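Textbooks > Buying and Using Home Electronics > Chapter 7

Chapter 7: Reading Reviews Before You Buy

By Ieuan Vaughan, September

I bought my first camcorder because of a number. The number was 94, it sat in a green circle on a shopping site, and I was so pleased with it that I never scrolled down to see where it came from. The camcorder (a Stirkeo, long gone from the stores) took lovely pictures outdoors and sounded like a hair dryer anywhere else. When I finally went back and read what other owners had written, half of them were complaining about the microphone. They had all still given it high marks!

So this chapter is about scores, and about the words underneath them. By the end you should be able to look at a page of owner reviews and say what the score measures, who gave it and which parts matter to you. We'll do some arithmetic, but it's the friendly kind – adding, dividing, and one graph.

Let's start with averages. Say the Ivik pocket camera has 1156 reviews and the Lulus has 94. Both average four stars. Are they equally good bets? Most of my students say yes at first, and I did too at their age. But add a handful of one-star reviews to each and watch what happens. The Ivik's average hardly moves, and the Lulus takes a real knock. A small pile of reviews is jumpy, and we'll come back to that word in Section 7.2.

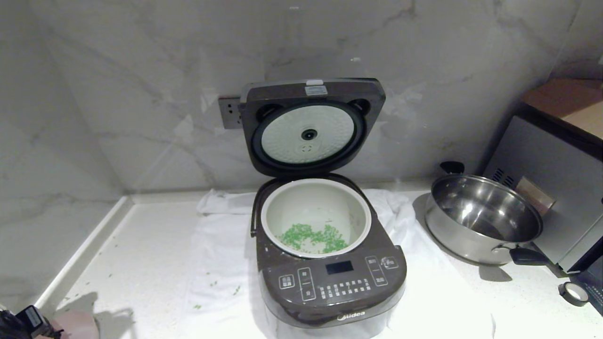
Fig. 7.1 A Midea rice cooker with its lid open.

Then there's the question of when people write. Plenty of reviews go up the same evening the box is opened, while the owner is still in a good mood and the battery is still new. You can learn a lot from those about packaging and setup, and next to nothing about hinges. I like to sort by date and look for people who came back later to add a line or two. Those extra lines are often short and grumpy, and I trust them more than almost anything else on the page.

The other thing I want you to practice is splitting a review into parts. A person who writes "great zoom, awful menus, love it" has told you three things, and the stars only carry the last one. If you shoot from the back row of a school gym, the zoom may be all you care about. My neighbor hates menus so much that she'd send the thing back within the hour.

For the exercises you'll use the Khổng set, a collection of nearly 3000 owner reviews that I've trimmed and tidied for class. Keep a pencil handy, and write down your first guess before you work anything out. I still do that myself, and I'm still wrong quite a bit.

Key terms for this chapter: average, sample size, spread, verified owner, follow-up review.

Related chapters
Chapter 5: What a Warranty Covers
Chapter 6: Comparing Spec Sheets
Chapter 8: Buying Used and Refurbished
Chapter 9: When to Repair and When to Replace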